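Home News What's On Homes & Gardens Letters Contact

Search this site Type a word or two Go

Breakfast corner opens at Janis, wallpaper and all

People who have been walking past the old front room at Janis since the spring and wondering what all the paste buckets were for can finally stop wondering. The breakfast corner is up, the wallpaper is on the walls, and the first evening drew 60 visitors, a very nice turnout for a December night with the rain coming in sideways off the parking lot and a school concert going on across the road at the same hour.

The corner is the first piece of "Small Rooms," a run of 4 little displays about the parts of the home where people really spend their time, and it is the work of Tiziana Sartori and Loredana Dal Bello, who have been papering other people's kitchens together for longer than either of them cares to work out. They wanted to begin with breakfast. Sartori told us she had argued for a hallway at first, with coats and a shoe rack and the sort of shelf where keys go to get lost, and that she was talked out of it over one long lunch and has only now come around completely.

"Everybody has a corner like this," she said. "You've got the toaster in the back where the outlet is, you've got a mug, and then somebody sets a laptop down and that's the end of your counter. My sister's kitchen has been like that for years. You can't get a plate in there."

The wallpaper is called Virano, and it is the part most people wanted to talk about on opening night. It is a pale, creamy paper covered with ovals and circles, some just outlined and others filled in with tan, and it goes up all three walls, so that the pattern wraps right around the counter. Dal Bello picked it out of a sample book at Wudum, the decorating store on Mohammed Street, after turning down (by her own cheerful admission) a great many stripes. She said it reminded her of her grandmother's dining room, which had something of the same kind in orange, and that she had wanted it calmer than that but not so calm that you would forget it was there.

Lining up a pattern of that kind at the corners is a fiddly business, as anybody who has tried it will know. The pair hung the back wall first and then worked outward, and one length had to come down again after they had both gone home happy with it and come back the next morning a good deal less happy. Wudum found them another roll, and Ona Dambrauskienė, who runs the store, carried it over herself under her coat to keep the weather off it and then stayed to hold the bottom end straight.

The dark brown counter is there to give all that cream something to sit against. It has a marble pattern with white veins running through it, and it has a shine, and it divided the crowd a bit. A couple of visitors told us they would never have a counter that dark at home on account of the crumbs. Another lady, who had come in mostly to get dry, said she had been trying to talk her husband into one just like it and was going to bring him in on the weekend and stand him in front of it until he gave in.

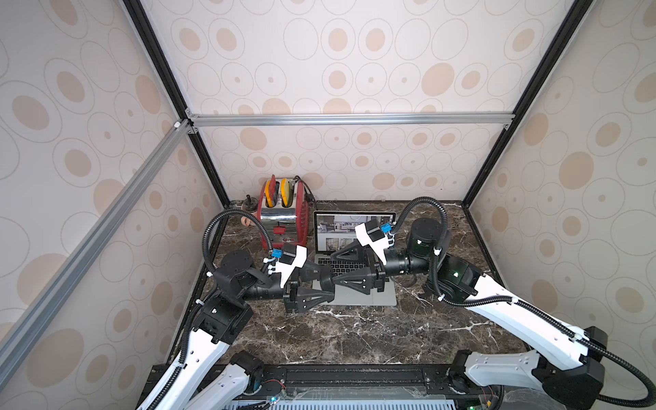
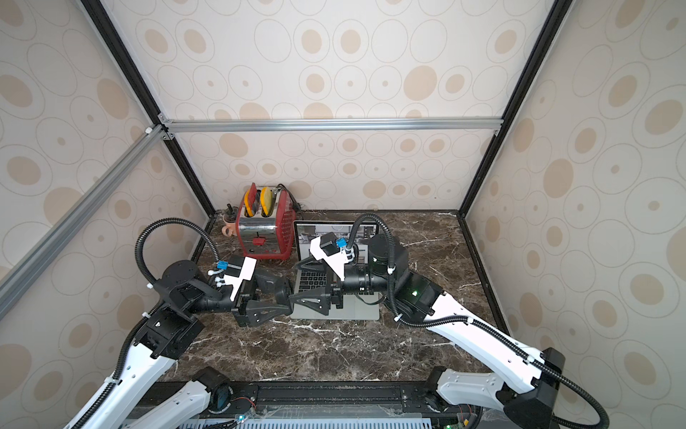
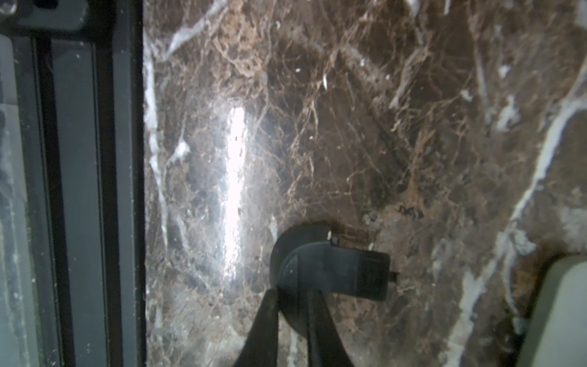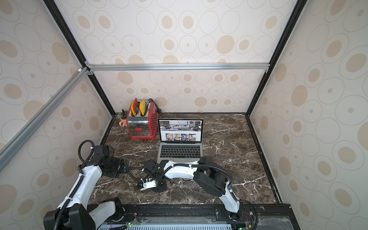 The dark counter in the breakfast corner at Janis.

The toaster got its own share of attention. It is a red two-slot one with a shiny metal side, and Sartori was very firm that it had to be red. She had seen plenty of displays, she said, where everything matches so nicely that your eye slides straight off the end, and she wanted one thing on the counter that would make a person stop. The bright slices sticking up out of the top were her idea as well, one reddish and one yellow, and they have been a great hit with the younger visitors, several of whom wanted to know what kind of jam that was supposed to be. (We asked too. Strawberry and lemon curd, according to Dal Bello. Tomato and cheese, according to Sartori. They had not discussed it before and seemed quite surprised at each other.)

The pink mug was found in a box of kitchen odds and ends that Dal Bello keeps in her garage for this sort of job. She likes the way the pink and the red don't quite go together, and pointed out that hardly anybody's mug goes with their toaster.

As for the silver laptop, that was the one thing the two of them talked over for weeks. Sartori felt that a proper kitchen display ought to have a bread board in the middle of it, or a newspaper at the very least. Dal Bello said she couldn't think of a single kitchen she'd worked in during the last few years that didn't have a computer open on the counter, with a recipe on it or somebody's homework or a page of sofas, and that leaving it out would be telling fibs. The laptop went in. The bread board has been promised a place in the second room.

The cord from the toaster was left lying where it could be seen, too, and that was also on purpose. "We hid it at first and it looked like a catalog," Dal Bello said. "So out it came again."

Chandrasekhar Poduval, who looks after the program at Janis, welcomed everyone with a few words that became rather more than a few, and that were none the worse for it. He remembered the front room when it was a shoe repair shop, and before that when it was a place you went to pay your electric bill, and he said he was glad to see it smelling of wallpaper paste for a change. He thanked the shop next door for putting up with the noise, and then he thanked them again, having forgotten he'd already done it, and got a round of applause for both.

Much of the evening after that was people telling one another about their own kitchens, and that may be the thing the organizers were most pleased with. There is a notebook on the table by the door where visitors are invited to write down what is on their counter at home right this minute, from memory and without tidying up first. Mererid Rosser, who taught half the town to read and is now helping to type up the pages, let us look over her shoulder. One family has a fish tank next to the kettle. One gentleman listed a drill, a bag of onions, a different bag of onions and a birthday card he had forgotten to mail. Somebody with very small handwriting filled most of a page and then added "and a cat" at the bottom.

Rosser hopes to have 200 entries by the time the display closes, and she plans to read the best of them aloud at the last evening, with names left off for those who would prefer it. If you can't get in to Janis but would like your counter to be included, you can drop a note through the letterbox on the Mohammed Street side. She asks only that you write clearly, and that you put down what is truly there.

Wudum has the Virano paper in the store for anyone who'd like to take a look at it up close, and Dambrauskienė says she is happy to cut a small piece for people to tape up at home for a few days before they make up their minds. She recommends looking at it in the morning and then again with the lamps on. She has also agreed to give a short talk on matching patterns at corners, and she says those who have already made a mess of a corner are welcome to bring a picture of it along, and that she will be kind.

The second room in the series will be a laundry nook, and Sartori and Dal Bello are looking for an old clothes airer, the sort that goes up and down on a rope, if anybody has one in the attic that they wouldn't mind lending. It doesn't need to be in good shape. The third is going to be the hallway after all.

The breakfast corner is open until the end of the month, in the afternoons, and admission is $2, which goes toward paper and paste for the rooms to come. Children get in free. The door sticks a little in wet weather, so give it a good push.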